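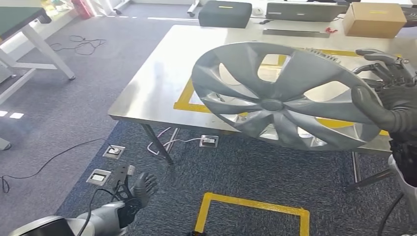
Silver-gray wheel cover, seven twisted spokes.

Wodari — "Plonddale" reissue vs. original CD, which master?

tapehiss_r
I have the original CD and the new Brarno download of Plonddale. Level-matched both by ear on the first verse of "Sun" and then checked in the editor. The reissue needs 4 dB of attenuation to sit next to the CD. After matching, the snare on the reissue is noticeably flatter and the rapped verses sit further forward. The guitars sound the same to me. Has anyone compared the whole record, or only the singles?

lowshelf
Whole record. The limiting is uneven. Tracks one through three are close to the CD apart from gain. From "Sun" onward the peaks are shaved, and the last two songs have audible breakup on the kick. I would guess two different sessions, or two source tapes. The booklet credits one mastering pass, which does not match what I hear.

quarter_inch
Disagree on the breakup. That distortion is on the CD too. Wodari ran the drum bus into a cassette deck on the heavier songs and it was part of the sound from the demo on. Listen to the fill before the second chorus of the closer on either version.

lowshelf
The fill, yes. I am talking about the outro, where the kick is alone with the synth bass. CD is clean there. Reissue is not.

quarter_inch
Checked the outro. There is a difference but I would call it small. On speakers I could not pick it. On headphones I got it right 5 times out of 6, so fine, it exists.

tapehiss_r
Useful, thanks. What about the low end? The reissue seems to have a bump where the bass doubles the guitar riff. The CD always sounded thin there, and I would take the bump if the rest were left alone.

nofold
The bump is real and it is the best thing about the reissue. The CD was made for car stereos and it shows. I know this board dislikes loud masters, but this is a rap-metal record. It was loud to begin with. The choruses are supposed to hit a wall. Giving them more headroom makes the band sound polite.

lowshelf
Headroom is what makes the chorus louder than the verse. On the reissue the verse of "Sun" and the chorus of "Sun" read within 2 dB of each other. On the CD the jump is plain. You can turn up a dynamic master. You can't get the jump back from the other one.

nofold
Short-term meter numbers don't say much when the verse has a single voice and a drum loop and the chorus has everything stacked. The density changes, so the ear hears a jump anyway. I hear one.

tapehiss_r
I hear one too, smaller. Leaving that aside, is the vinyl cut from the same files?

groove_wear
Vinyl is from a separate master as far as I can tell. Side A has the extra skit, which pushes "Sun" to the inner groove, and the sibilance on the second verse suffers for it. Peaks are intact, but that alone proves nothing, since vinyl rips always show taller peaks than the file that fed the lathe. The outro kick is clean on my copy. Draw your own conclusion.

lowshelf
That fits with the download being pushed at a late stage. The clean kick is better evidence than the waveform.

quarter_inch
Or the cutting engineer rolled it off. Kick at that level with a wide synth bass usually gets summed to mono and tamed.

groove_wear
Possible. I don't hear any top missing from the beater though.

tapehiss_r
I'm keeping the CD for the second half and using the reissue for the first three songs. Will post spectrograms in March if I get the vinyl.

Comments

dubplate_k
The streaming version matches the download, not the CD. Same gain, same kick.

m_sidechain
Still no word from Brarno on the instrumental disc. More than 4 emails, no reply.

nofold
The skit is better on the demo.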